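I got Imke Oltmanns on a call on Monday at nine in the evening, which for her is early. She runs the Varnia team in the Clarkcombe Endurance League (sim racing, four classes, far too many time zones) and she had just come off a two-hour practice stint. She was eating toast. I could hear it!

I'd sent her a list of questions and she ignored pretty much all of them, so we just talked.
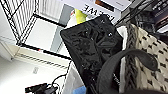
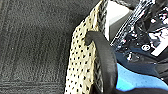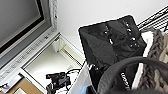 "You want to know about Fliltano, right? Everybody wants to know about Fliltano," she said. Well, yes. It's the longest race on the league calendar, ten hours on a track with one decent passing spot, and Varnia won it this January after starting dead last in class. Imke had spun in qualifying and never set a time.

"I was so mad at myself I turned off voice chat and went to feed the cat," she told me. "Jannik took the start and I think he was happier back there. No pressure, you know? He just stayed out of everybody's mess."

Jannik Sperling is her co-driver, and he's the calm one (her words, and also mine, having raced against both of them). By the end of hour three he had them up to sixth. Then the Hamann car, which had led from pole, came in with front damage after tangling with a backmarker, and the whole race opened up.

I asked about fuel, because I'm a nerd and I'd been staring at the timing sheets. Varnia finished with 296 laps and made one less stop than anyone else in class. Imke laughed at that. "We didn't plan it! Jannik was lifting early into the hairpin to protect the tires, and after two stints I looked at the numbers and went, wait, we can skip one."

So she did the last stint on old rubber with the second-place car closing at half a second a lap. "My hands were shaking. I don't remember the last four laps at all. I remember Jannik saying 'you can breathe now' and I was still braking for turn one."

They lead the standings now with 554 points, and Hamann sits second on 464. I figured she'd be relaxed about that. She is not.

"One bad disconnect and it's gone. I've had my internet drop on the formation lap, so don't tell me about gaps."

Next up is the night race, which she hates and Jannik loves, so he's doing the dark hours and she gets sunrise. She had to go at that point. Practice was starting again, and she still hadn't finished the toast.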